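Kallness 机器人开放日参观记录

2月的开放日在 Kallness 公司位于 Otdale 的办公楼举行,主题是柔性物品的抓取和整理。报名后会收到一封确认邮件,凭邮件在前台换胸牌。
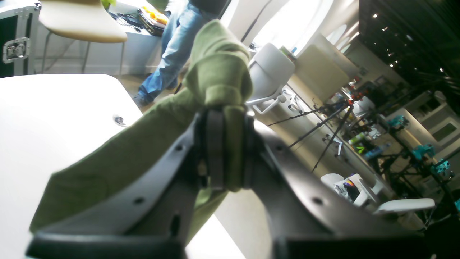 行程安排

上午九点半签到,十点开始分组。每组先听二十分钟介绍,再进实验区,最后回到会议室提问。我们这一组排在第二批,十点四十进场。

介绍部分由项目组的一位工程师主讲。Kallness 早年做仓库分拣设备,布料这个方向由内部项目 Trirnura 负责,目标是让机械臂能处理衣物、毛巾和抹布一类没有固定形状的东西。幻灯片不多,大部分时间用来放录像和讲失败的情况。

布料抓取演示

演示用的是两指夹爪,手指是深灰色的平板,上面有一排小圆孔。夹的是一块橄榄绿色的布,夹住以后皱成一团,一部分搭在左侧手指上。旁边是一张白色桌子,桌面上留有过线孔。

工程师讲,抓硬的零件时,夹爪合拢的位置基本可以提前算好;抓布的时候,同一块布每次落在桌上的形状都不同,夹哪里、夹多深都要现场判断。夹得太浅容易滑脱,夹得太深会把下面几层一起带起来。项目组目前的做法是先抓起一角,再根据垂下来的部分决定下一步动作。

他们把每次抓取都记下来。介绍里给出的数字是:第一阶段做了1000次,第二阶段做到2000次,其中1265次来自同一种棉布,其余分散在几种不同厚度的面料上。有人问为什么棉布占这么多,回答是先把一种材料做熟,再往外扩。

安全和参观规定

进入实验区前要听一遍安全说明。机械臂通电时参观者不得伸手进入工作范围,背包统一存放。拍照可以,闪光灯要关掉。

提问环节

问得最多的是价格和交付时间。Kallness 的答复是 Trirnura 还在研究阶段,没有报价。另一个问题是能不能叠衣服,工程师说毛巾一类的方形织物已经在试,衬衫还没有开始。

关于夹爪手指的磨损,对方说定期检查,手指可以单独拆换,不用动整个夹爪。来自 Grecu 公司的参观者问到能否接入他们现有的生产线,主办方请他会后单独联系。

交通和其他

从 Otdale 车站步行过去十二分钟,楼下有停车位,上午基本停满,开车的话建议早到。前台登记的参观人数约174人,分批以后实验区里不算挤,排在后面的人也能走到近处看。午餐不提供,一楼有咖啡机和自动售货机。

会议室门口放着资料册,有中文和英文两种,英文版内容更全,后面附了抓取实验的记录方法。下一次开放日的时间还没有公布,需要的话可以在离场时留下邮箱,工作人员会发通知。

2020年2月4日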